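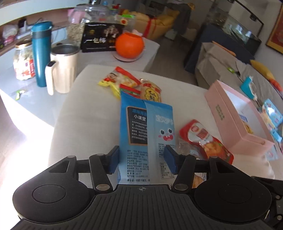
Figure 4. Hand-held gripper on a snack package, fingers at the left and right sides.

4.2 Recording a grasp on soft packages

This section explains how to record soft package grasps for the Hodow method. Read section 4.1 first, where the calibration of the finger width is described. The numbers below are the ones we used in the July recordings, and results are comparable only if you keep them.

1. Put the packages on a padded surface with a plain cover. They may lie close to each other. Do not tidy the rest of the room, as the method is meant for homes as they are.

2. Start the recorder and hold the gripper open and still until the counter shows 26 frames. The software takes its zero position from these frames.

3. Move towards the chosen package slowly, with both finger tips in view.

4. Close the fingers on the two sides of the package. Stop when the pads touch and the package begins to bend. The width signal should stay above 10 mm.

Caution: Do not squeeze further to be sure of the grip. Crushed packages gave wrong contact labels in our first set, and Nisha Saxena had to remove 115 recordings by hand.

5. Lift, hold for a moment, and put the package into the box or other target written on your task sheet.

6. Open the fingers fully before you stop the recorder. If you stop too early, the release is missing and the recording is refused at upload.

Note: Strong sunlight on the floor or the table is permitted. Recordings with a bright patch were kept in the training set, and we found no loss in grasp success compared with evenly lit rooms. Direct sun into the lens is a different matter, see 4.5.

Note: Printed text and cartoon faces on a package do not need to be covered. The contact labels come from the finger width only.

One full set is 600 recordings. Smaller sets can be used for testing the software, but the policy trained on them often closes too late on thin packets. Please send questions about the labels to Areeba Janjua, and about the upload to Lalit Awasthi.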